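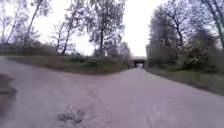 Two cameras, one underpass

Delwyn Rewi has spent most of the spring on a paved path with a low bridge at one end of it. She runs field testing at Kratochvíl, where a small team is choosing the front camera and the steering controller for Brakosau, a wheeled carrier meant for parks and campus paths. The first trials were in April. We spoke in the workshop, with both cameras on the bench between us.

The two candidates are easy to tell apart. The older one has a wide lens and a rolling shutter, and it came with the drive base. The newer one has a narrower view and a global shutter, and it costs a good deal more.

"If you only look at the middle of the picture, you could save the money," Rewi said. "The path straight ahead hardly moves from one frame to the next, even at full speed. The edges are where you lose detail, and the controller uses the edges."

The controller she means was written by her colleague Radomír Brabec. It looks for the line where pavement meets grass on each side and steers to stay between the two. On a clean curb that is a simple job. On a soft verge with grit washed over it, the line can wander by a hand's width from frame to frame.

"Radomír had it following the left side only, to begin with," she said. "Then we got to the fork and it wanted to go left. It always wanted to go left. From the software's point of view that was the right answer."

The fix was to weigh the two sides by how steady each had been over the last 30 frames, and to let a route marker override both near a junction. Rewi isn't fully happy with it. She would like the robot to see the fork early enough to slow down, and the narrow camera sees less of the side branch as it gets close.

I asked about the bridge. She laughed and said it had used up more of her notebook than anything else.

"White sky on top, dark opening underneath, and then a bit of daylight on the other side. You're asking the exposure to cover all of that. If it goes for the sky, the opening turns black, and the obstacle check says there's a wall there. So the robot stops in the middle of a perfectly good path and waits."

Both cameras did this in the first week. Brabec's answer was to measure exposure from the lower half of the picture and ignore the sky altogether. After that the wide camera still stopped now and then. The narrow one stopped twice in 19 passes, both times late in the day. 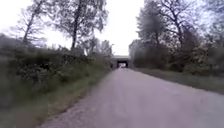 The approach to the underpass. Detail holds up best around the path and the bridge and drops off in the hedge and the bushes at the sides.

Broken pavement is another matter. Rewi wants the carrier to go around a bad patch when there is room, and over it slowly when there isn't. Neither camera is good at judging depth in gray asphalt under an overcast sky.

"A pothole and an old repair can look the same. Dark, rough, some loose bits. We tried to get the software to tell them apart and gave up – it now treats any rough dark area as something to avoid. It also avoids puddles, and I can live with that."

Thin cracks she leaves alone. An earlier version of the controller tried to follow one, taking it for the edge of the path, and Zdislava Dvořáček, who was walking beside the robot with the stop button, had to use it.

The team also borrowed a ready-made controller from Ceneo for comparison. It ran smoother than Brabec's on straight stretches, with less hunting from side to side, but they could not change how it treated the edges. It went back after nearly 2000 meters of driving.

"I'd have kept it for a city sidewalk," Rewi said. "For grass verges I need to get into the settings."

For now the narrow camera and Brabec's controller are on the robot, and the wide camera is staying on as a second view for junctions. The wiring for that isn't done. The next site is Fombridge, where the path has a long curve and two wooden footbridges, and Rewi expects to start the exposure work again from scratch.

She has 462 clips left to label before then. "Mostly hedge," she said.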